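Shared workshop > Notebooks > Floor rover > Sim log

We use cookies to keep you signed in and to remember your notebook settings. Accept / Manage

Jun 23, 2018

Purley bench, evening. Floor rover (the Godeck chassis). No hardware touched today, all sim. Left motor driver still in the drawer waiting on the new connector, so leave it alone pls.

Aim: get the house scene loading with furniture in and see what the planner makes of it before we let the real thing near anybody's skirting boards.

Scene loads now. Took 34 seconds first go, most of that textures. Knocked the texture size down and turned off antialiasing, edges gone steppy but it's usable on the old laptop. Don't care about pretty.

First room. Shelf unit on the back wall is one solid box as far as collision goes, so the open compartments don't exist for the rover. Fine for driving. Not fine if we ever do the arm. The big blue flat thing on the right has no name in the scene file, only an id (1,665), so I've put it down as "blue slab" until someone finds out if it's a bed or what. Doorway at the back is the exit I want it to plan for. 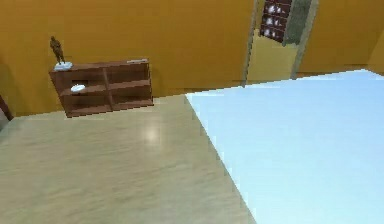 Lesego Cele reckons the shine on the floor will bite us later: the line follower on the last build went daft over a reflection, and she'd sooner have a matt floor in sim now than find out the planner has been dodging lamps for a week. Also wants to know why the slab isn't just a box with a height, like everything else.

Fair on both. Floor gloss set to 0 in the config, not re-run yet. Slab: it came in as a mesh and the importer gave it no collision at all, rover drove straight through it on run 2. Put a box round it by hand. Height is a guess, check it.

Other things from tonight
- planner wants the robot radius in metres, I'd given it mm. An hour gone on that
- wheel odometry noise is on but far too kind, real Godeck wheels slip like mad on lino
- User config and shared config are fighting. Whichever loads last wins. Nosipho to look
- map save works, map reload dosen't. Restart the whole thing for now

Second room, the small one. Picked it for the awkward shapes. Lounge chair has a thin black curved base with a gap under the seat and the planner thinks it can nip through. It can't, mast would catch. Green stand next to it is worse. Round platforms sticking out of a pole, lowest one a bit above the floor, so a laser slice at our scan height could see pole and miss the disc completely. Plus the long green rod leaning across from the stand to the floor by the chair. In a flat scan that's a dot.

Tried inflating obstacles to cover it. Works if you inflate so much that the doorways close up, so no.

Better idea (Nosipho Naidoo's, from the Ndlovu trolley): project everything below mast height down to the floor and use that as the costmap. Crude but it would catch the discs and the rod. Chair also starts a touch off the floor in places, might be a spawn height thing, need to drop it and let it setlle before logging anything. 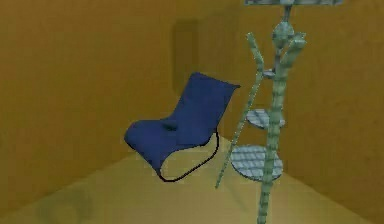
To do next

- re-run first room with gloss off, same start pose, 100 goals, leave it going while we eat
- write the projection step. Python first, speed later
- measure the mast properly, with the cable on
- proper name for the slab
- somebody order castors before October or we'll be doing the open evening on the bent ones

Laptop left on, sim paused. Don't shut the lid.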